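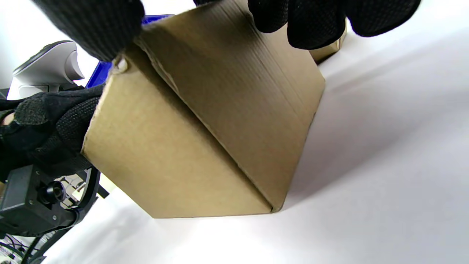 Bench notebook, April 2022
Subject: working rules for hand-held gripper sessions, packing and sorting tasks
Status: draft 3, for comment by anyone who runs the white table

The purpose of this entry is to set down the rules as they are now applied, so that the July revision of the Volia procedure can be written from one source. At present they are spread over the wall sheet, the Carkico handover notes and various remarks in the margins of this book.

1. Before a session

The table is to be cleared and wiped. Only the items on the task card are brought to it. Cartons for the carton tasks are to be plain, with old labels and tape removed beforehand. A scuffed flap is acceptable. A torn flap is not, and the carton goes to scrap.

Gloves are worn by everyone whose hands come over the table, including the person assisting. Black knit is the standard issue. The dotted type is preferred for cartons, as the plain type slips on smooth board. Check the cuff: bare skin at the wrist is to be noted in the log but does not stop a session.

Straps are done up before the device is switched on. The wearer is to turn the wrist fully both ways and confirm that no cable pulls. Loose cable along the forearm is taken up with a tie.

2. Handling cartons

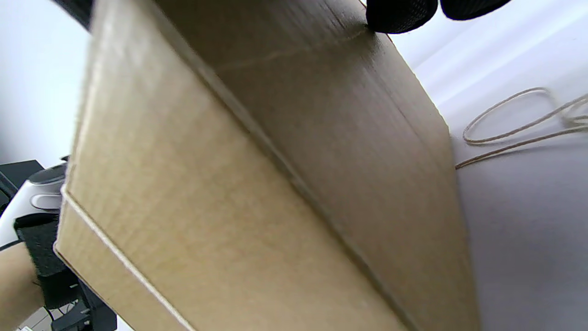
Photo: Trikell bench records

A carton is taken by its upper edge and raised slowly. It is to be held clear of the table for 2 seconds before it is moved sideways. If the board starts to fold under the pads, set it down and take a fresh hold further along the edge. The earlier wording, "grip firmly", is withdrawn — it led to crushed rims and told the operator nothing useful.

Cartons passed between two people are released only on a spoken word from the receiver. The word is "mine". Other words have been used and have caused confusion.

Maximum load remains 200 g, contents included. The Alcaraz sheet gives a higher value, but it was written for a fixed arm and should not be quoted for hand-held work.

3. String and other soft items

Soft items are the weakest part of the present rules. The wall sheet treats string as one object, which it is not once it has been handled a few times. The following is proposed.

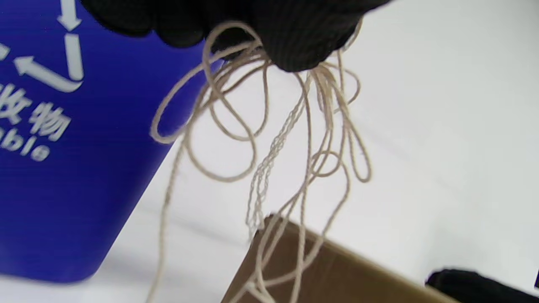

Trikell Handling Methods Group

a) String is lifted as a bundle and held over the target before it is lowered. Trailing ends are to be given time to stop swinging.

b) The operator does not untangle string during a recorded attempt. If it catches on the bin, on a carton flap or on a device, the attempt is closed and marked "snag".

c) A second hand may rest near the carton but may not guide the string unless the task card says so.

d) The destination is stated on the card as "bin" or "carton". "Away" is no longer accepted. Nearly 30 of the older cards still carry it and need correcting.

The recycling bin, when it is part of the task, stands on the table within reach. It must not be used for real waste during the session. Glove packets were found in it after the last Carkico run.

4. Stopping

Anyone at the table may stop a session, for any reason, and need not give the reason at the time. Hands are opened only when the item is resting on something. The log line is written before the next attempt is started.

5. Open points

— Whether the 2 second hold is long enough for string. Suggest trying 3.
— Glove washing: no interval has been agreed.
— Section 2 does not cover cartons with flaps left open. Wording needed.
— Check that the Volia task cards use the same stop rule. The copy in the drawer is an old one.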